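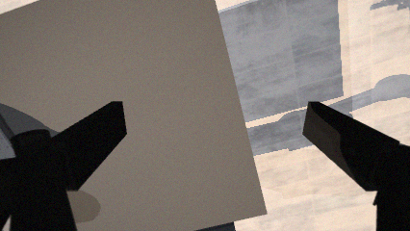
Home News Working Here Sites Contact

Panel Handling Cells at the Oda Building: Staff Questions
November
By Fikri Rondonuwu, Operations
6 min read

These questions came in through the suggestion box, the shift meetings and email after the announcement that Clondora is adding robot cells to the packing floor. Some have been combined. If yours is missing, send it to me or to Tetsuya Iwasaki in Training.

What is being automated?

Picking up flat panels, turning them and setting them down at the packing benches. Two cells will be installed, both on the east side of the Oda building. Each has one robot arm with a two-finger gripper. Cutting, edge finishing, inspection and final packing stay as they are.

Why this job first?

Lifting and turning panels causes more strain complaints than any other task in the building. It is also the job people most often ask to be moved off. The panels come in a small number of sizes and the motion is the same each time, so it is a reasonable place to start.

Will anyone lose their job?

No positions are being cut because of these cells. The building has 145 people on the floor and the staffing plan for next year keeps that number. When someone on the handling crew leaves or retires, we may fill the opening in a different role. That has been in the plan from the beginning and the shift leads have seen it.

What happens to the people on the handling crew now?

Everyone on the crew has been offered one of these: cell operator, inspection, or a place on the packing benches. Pay stays at the current rate or goes up. Cell operator is one grade higher than handler. If more people want the operator job than there are openings, seniority decides, the same as for any posted job.

What does a cell operator do all day?

Loads the infeed rack, picks the program for the panel size, watches the first few panels of every batch, clears stops and writes up anything unusual in the log. Operators also check the gripper fingers for wear at the start of the shift and after lunch. There is still some walking and some lifting, though the heaviest panels go straight from the rack to the arm.

Do I need to know how to program?

No. Programs are written by the supplier, Ornodar, and by our two process technicians. Operators choose from a list on the screen. If you want to learn to edit programs, Tetsuya is keeping a list for a second course in the spring.

How long is the training?

Four shifts. The first is in the classroom and on the simulator, where you drive the arm on a screen and practice lining up on a panel edge before you work with the real one. The other three are at the cell with a trainer. Training is paid at your normal rate, and night shift people will be trained on nights.

Is the simulator like the real thing?

Close enough to learn the controls. The panels in it are plain and the background is simple. Things like warped boards, dust and a badly stacked rack don't show up there, so you will meet those at the cell. People who have tried it say judging how far the fingers are from the panel takes the longest to get used to.

Is it safe to work next to?

Each cell is fenced and the gate is interlocked. Opening the gate stops the arm. Do not reach over or under the fence for any reason, including a dropped panel. Lockout rules apply to the cells the same way they apply to the saws, and everyone in the building will get the lockout refresher, including office staff who walk through.

What if it drops or damages a panel?

Press stop, tag the panel and log it. Damage from the cell is not counted against the operator. During the trial at the Brillard site, the cell moved 3422 panels and 107 were set aside for marks or chipped corners. That is too high. Most were traced to the finger pads, and the pads have been changed for our installation. We will post our own numbers by the time clock every month.

Will the robot set the pace for the benches?

It can run faster than the benches can pack. The speed will be set from the bench rate, and the bench lead can slow it or pause it from the panel by the first bench. We heard from Brillard that this was a sore point in their first weeks, when the speed was controlled from the office.

Are we being timed or recorded?

The cell logs its own cycles, stops and faults. It does not log who is at the bench. The operator signs in so we know that person is trained, and sign-in records will not be used for performance reviews.

Who do I call when it stops?

Operators clear the simple stops listed on the card at the gate. For anything else, call maintenance on the usual extension. On nights there will be a technician on call until the end of the trial period. While a cell is down, panels are handled the old way with two people per panel, and the lift tables are staying in place for that.

Can I see it before it goes live?

Yes. Tetsuya will have the simulator set up in the break room from 2:00 to 4:00 during the week before installation. Night shift can ask their lead for a separate time.

Related: Lockout refresher sign-up Posted jobs Shift calendar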